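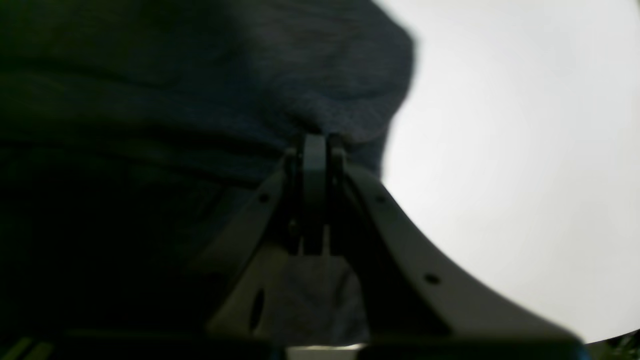 Oakley Residence Services
Linen and Garment Desk: Request Log

Subject: Knit items returned with fuzzing and set-in creases
Status: Open, awaiting resident reply
Opened: 25 June 2018

Issue reported
The resident of Illov House states that a dark blue-gray knit throw came back from the laundry room with a fuzzy surface and creases that did not drop out overnight. A second throw from the same load is reported to be in the same condition.

Initial review
The load was run in Dryer 2 on the standard cotton setting. The care label calls for low heat. The lint screen was cleared and the drum checked for rough spots; none were found.

Action taken
1. Both throws were washed again in cool water, inside out, with no other items.
2. Both were dried flat on the rack in the Hastura annex.
3. The creases were steamed from the reverse side. One fold near the hem remains.

Advice to resident
Knit items should be bagged separately and marked "low heat" on the intake slip. Please fold them loosely and do not store them beneath heavier bedding. Light fuzz may be removed with a fabric comb, available at the desk.

Pending
Resident to confirm whether the remaining crease is acceptable. If no reply is received within 3 working days, the request will be closed.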